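Toy basket

A toy basket is an open container used in the home for keeping children's playthings together when they are not in use. It is one of the oldest and plainest pieces of nursery furniture, if it can be called furniture at all, and it turns up in living rooms, bedrooms, waiting rooms and the backs of family cars. Unlike a toy chest it has no lid, and unlike a shelf it asks for no order. Whatever goes in stays roughly where it landed until somebody comes digging for it.

Materials and shape

Baskets for toys have been made from willow, rattan, cotton rope, felt, molded plastic and metal wire. Willow is light and pleasant to look at, though the ends of the rods work loose over the years and can scratch small hands. Rope and felt are soft enough to fall over on a toddler without doing harm. Wire mesh, which came into the playroom by way of the office and the pantry, has the great advantage that a child can see through the sides, and the smaller drawback that thin pieces poke out through the openings or drop through them altogether. A folded cloth laid along the bottom takes care of most of that.

Rectangular baskets fit neatly under benches and on low shelves. Round ones are easier to drag across a floor. Depth matters more than many buyers expect – a deep basket holds a great deal, but the things at the bottom may not be seen again until the next move to a new house.

Usual contents

The toy basket tends to gather whatever has no other home. Puzzles and board games keep to their boxes and dolls are often given a bed or a chair, so the basket is left with balls, single blocks, pieces parted from their sets, rubber animals, stringy and squeezable toys, and the small prizes that come home from parties. Balls are nearly always present, and in good variety: foam ones for indoors, spiky rubber ones for squeezing, baseballs that belong by rights in the garage, and little printed globes on which a child may go looking for the ocean.

Household things wander in as well. Water bottles, empty containers and fabric bags are all common, some of them dropped in during a hurried cleanup and some taken over for play and never returned. Baby cloths are a special case. Muslin squares and thin crinkled blankets often stay in the basket long after the baby has outgrown them, and go on to serve as capes, tents, doll bedding and padding for the more breakable toys. In many families they end up on top of everything else, being the last things picked up from the floor.

Filling and sorting

There are two general habits of filling a basket. In the first, everything goes in as it comes. In the second, heavy and hard pieces are laid at the bottom and soft things over them, which keeps the noise down and spares the lighter toys. The second is kinder to the toys and takes patience at bedtime, so most homes fall back on the first by the middle of the week.

Sorting is usually done by lifting out the cloths first, as they hide a good deal and catch on anything with points or strings. Some parents then put away part of the contents for a month or so and bring it back later, when it is met with nearly the same joy as something new. The Clullard play group, which has met in the Stulovura library hall every March for 10 years, sets out 2 baskets for this reason and trades their contents halfway through the morning.

Care

Wire baskets need little more than a wipe with a damp cloth and a thorough drying, with some attention to the corners, where crumbs and lint collect. Willow should be brushed and kept away from heaters. Fabric liners and loose cloths can go in the wash, and it is worth shaking them out beforehand – marbles, crayons and beads are fond of the folds.

See also: Toy chest; Storage basket; Muslin; Playroom

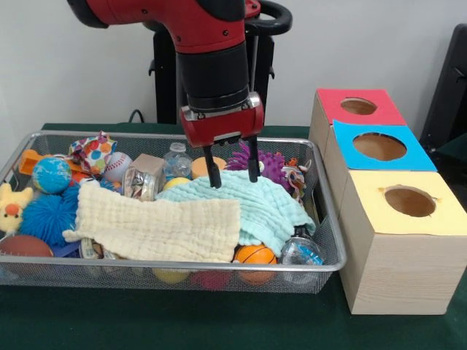
A rectangular wire-mesh basket filled with toys, with cream and mint-green cloths among them.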